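5 Kleiderdampfglätter Kaltier: Abendkleider und feine Stoffe

Gilt für Seide, Satin, Chiffon, Tüll. Für Wolle und Mäntel siehe Abschnitt 6. Pflegeetikett im Kleid geht immer vor, auch wenn hier was anderes steht.

5.1 Vorbereiten

1. Kleid auf links drehen, auf breiten Bügel hängen. Keine Drahtbügel.
2. Reißverschluss zu, Haken zu. Gürtel und lose Broschen ab.
3. Tank füllen bis zur Markierung, destilliertes Wasser. Kein Duftwasser, kein Essig.
4. Stecker rein, Stufe 1 wählen. Warten bis die Lampe dauerhaft leuchtet – blinkt sie, ist das Gerät noch nicht so weit.
5. Ersten Dampfstoß in ein altes Handtuch. Da kommen gern Tropfen mit.

ACHTUNG: Satin bekommt von Tropfen Ränder. Schritt 5 nicht auslassen.

5.2 Dämpfen

1. Düse senkrecht halten, Abstand zum Stoff drei Finger breit. Bei Chiffon mehr.
2. Oben anfangen, also Schulter, dann Mieder, dann Rock. Saum zuletzt.
3. Stoff mit der freien Hand unten leicht spannen, nicht ziehen. Handschuh Tallia tragen (liegt bei).
4. Tülllagen einzeln anheben und von innen dämpfen.
5. Hartnäckige Falte: höchstens zwei Durchgänge, dann abkühlen lasssen und neu ansetzen.
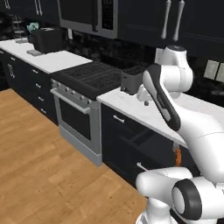

Abb. 5: Küche mit Messerblock auf der Arbeitsplatte (Computergrafik)

Hinweis zu Pailletten und Perlen: nur von links, nur Stufe 1. Aufgeklebte Steine gar nicht dämpfen, der Kleber gibt nach. Im Zweifel erst an der Innennaht testen. Spitze mit Metallfaden ebenso.

5.3 Danach

1. Gerät aus, Stecker ziehen.
2. Kleid frei hängen lassen, rund 3 Stunden. Nicht gleich in den Kleidersack – Restfeuchte macht Flecken.
3. Tank leeren, offen trocknen lassen.
4. Düse erst abnehmen wenn sie kalt ist. Mit weichem Tuch abwischen, keine Scheuermilch.

VORSICHT: Nie am Körper dämpfen. Auch nicht schnell noch den Saum vor der Feier. Verbrühungsgefahr!

Zubehör: Bürstenaufsatz Duneo passt auf die Düse, ist aber nur für Wolle und Samt. Auf Seide zieht er Fäden. Ersatzhandschuh und Dichtungen über den Händler, Bestellnummern auf der Rückseite vom Heft. Entkalken nach Abschnit 8.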